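Lellside Shared Workshop / Help Tickets
Ticket 174: Left arm goes limp for a second when both arms move
Opened: 29 January 2019
Status: Open, mostly fixed
Gear: two Suven arms, Kirnuvero controller, firmware as shipped

Hi all. I've got two arms on one rail in the plaid booth and I'm teaching them to get folded shirts into clear plastic bags. One arm alone is great, I could watch it all evening. Run both together and the left one drops out with a bus timeout, sags a little, then wakes up and carries on like it never happened. I've lost two weekends to this and would love some fresh ideas!
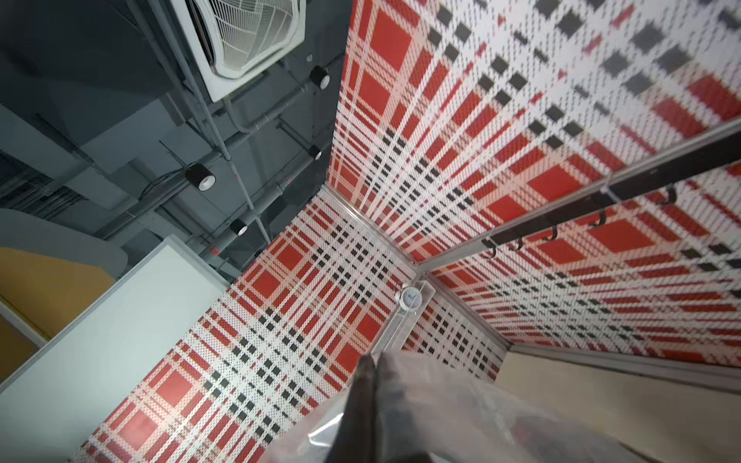
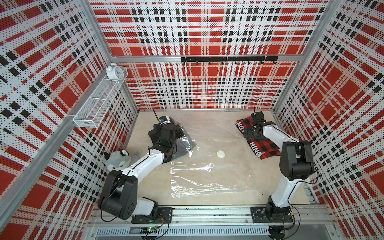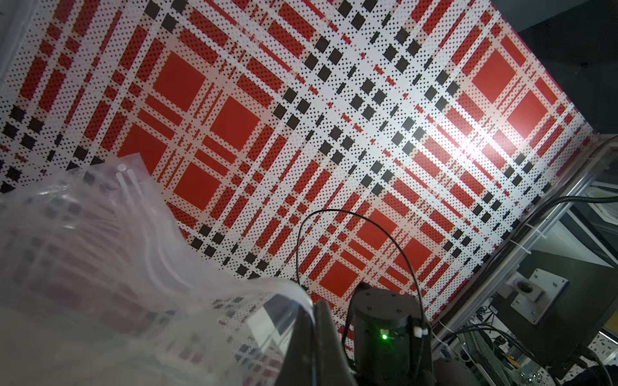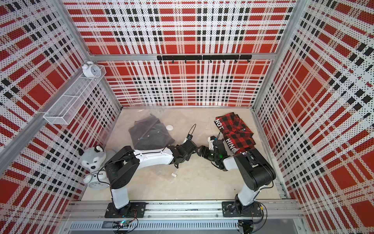
What I get in the log, every time, is this:

left bus: no reply from joint 4, retry
left bus: no reply from joint 4, retry
left bus: timeout 200 ms, torque off
left bus: joint 4 back, torque on

It's always joint 4, always the left arm. The right arm has never thrown a single error. The control loop is set to 100 Hz on both sides, and the wrist cameras are on their own USB hub, so I don't think they're hogging anything (but see below, I did check).

How to make it happen: load the shirt bagging routine, home both arms, start them together. It'll usually drop out while the left gripper is going down for the bag and the right one is moving at the same time. If I start the right arm late, the left one can get all the way through a run.

Tried so far, in the order I did it:

Swapped the data cable between the controller and the left base. No change.

Unplugged both wrist cameras and ran the moves blind, with the shirts out of the way so I didn't mash a collar. Still dropped out. So, sorry cameras, I blamed you for a week.

Swapped the left and right ports on the Kirnuvero. The fault stayed with the left arm, so I'm pretty sure the controller port is okay.

Slowed everything to half speed. Way fewer dropouts but they didn't go away, and half speed is painful to sit through.

Reseated the joint 4 connector. It felt snug to begin with and it made no difference that I could tell.

My guess is power. Both arms are fed from one supply, a secondhand one I picked up from Magalhães, and the left arm is at the far end of the daisy chain. If the voltage dips when all the big joints pull at once, joint 4 could be the first one to give up. I just don't have a meter fast enough to catch a dip that short.

Anybody have a scope I can borrow? Also, has anyone run two Suvens off one supply and gotten away with it?

Update 1

Thanks for the scope, whoever left it on the bench with my ticket number on a sticky note! I clipped on to the power leads at the left base and ran the routine over and over. The voltage does sag when both shoulders lift, and every timeout I caught came right after a sag. Going by the scope trace the dip is over pretty fast, but the joint takes its time rebooting and that's the part that trips the limit.

To the person who suggested raising the timeout: I tried it and yes, the error messages stop. The arm still goes limp though, it just doesn't complain. I put it back to 200.

Update 2

Ran a separate pair of thicker wires from the supply straight to the left arm, so it isn't at the end of the chain anymore. Big difference! I left the two arms repeating the moves with no shirts while I sat next to them doing my invoices, and the log shows 1,423 cycles with two timeouts. Before the rewire I was lucky to get through one evening without a dozen.

I also noticed the thin cable at the left wrist pulls tight if the gripper rolls all the way over. Probably a separate thing, but I gave it more slack and set the roll limit a bit lower in software. If you use my config file, grab the new one, the old one will let it twist too far.

Update 3

Second supply is on order, same voltage, so each arm gets its own. Question before it shows up: do I tie the two grounds together at the controller, or at the rail? The Kirnuvero manual has a drawing for one supply and then just stops. I found a forum thread from August where two people disagree about it for three pages, so that was no help.

In the meantime I'm starting the right arm a half second after the left. It's a cheap trick but it keeps the two shoulders from lifting together, and I can get on with the part I care about, which is getting the left gripper to hold a bag open without crumpling the whole thing. Slippery stuff. If you've got any soft fingertip pads that work on thin plastic, please leave them in the ticket bin and I'll try them.

Leaving this open until the new supply is in. I'll post the wiring once it's had a full evening of running.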